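Fio sobre o projeto do clube de robótica deste semestre. Várias pessoas perguntaram em que pé estamos, então vou juntar tudo num lugar só.

O projeto se chama Lelby. A tarefa é arrumar uma mesa de refeição: pegar os talheres e pôr cada um no lugar. O regulamento da Grutar dá pontos por peça colocada e tira pontos por peça derrubada.

Somos poucos na equipe. Eu cuido da garra e da parte mecânica, o Surachet Prasertsri escreve o controle e a Lamai Phetsri organiza as demonstrações e revisa os dados.

Começamos em janeiro com blocos de espuma. Foi fácil demais e ensinou pouco. Bloco tem altura, talher quase não tem. Quando trocamos, a taxa de acerto despencou e tivemos que refazer a aproximação inteira.

Até agora gravamos 111 demonstrações. A meta é chegar a 200 antes da etapa regional. Dessas 111, a Lamai descartou 17, quase todas porque o operador hesitou muito antes de fechar os dedos.

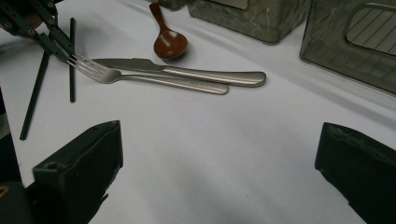
O problema da semana é a separação de peças encostadas. Com um talher sozinho na toalha o Lelby já se vira bem. Com a faca por cima de parte do garfo, os dois na diagonal e quase paralelos, o controle precisa decidir qual sai primeiro. Pela nossa regra sai a peça de cima, no caso a faca. O Surachet quer testar o contrário, puxar o garfo pelo cabo, mas eu acho que arrasta tudo junto.

A colher de madeira é outro assunto. O verniz brilha e o reflexo atrapalha a estimativa da borda. Baixamos a luz da sala e melhorou um pouco. Ainda não temos número para mostrar.

Sobre a toalha: perguntaram por que não treinar direto no tampo. O regulamento pede mesa coberta. E o tecido enruga quando o dedo encosta, então é melhor aprender com ele desde já.

Para quem está montando algo parecido: fechem a garra devagar e gravem a corrente do motor junto com o vídeo. Demoramos 2 meses para fazer isso e perdemos muita informação sobre quando a peça escorrega.

O código ainda está bagunçado. O Surachet vai separar o módulo de calibração e publicar primeiro, o resto fica para depois da regional. O desenho dos dedos eu posso mandar para quem pedir - só avisem qual motor vocês usam, porque o encaixe muda.

Próximo passo: terminar as demonstrações com pares de talheres e repetir o teste com a equipe da Phuthong, que usa uma garra diferente da nossa. Quando tiver resultado eu continuo aqui no fio.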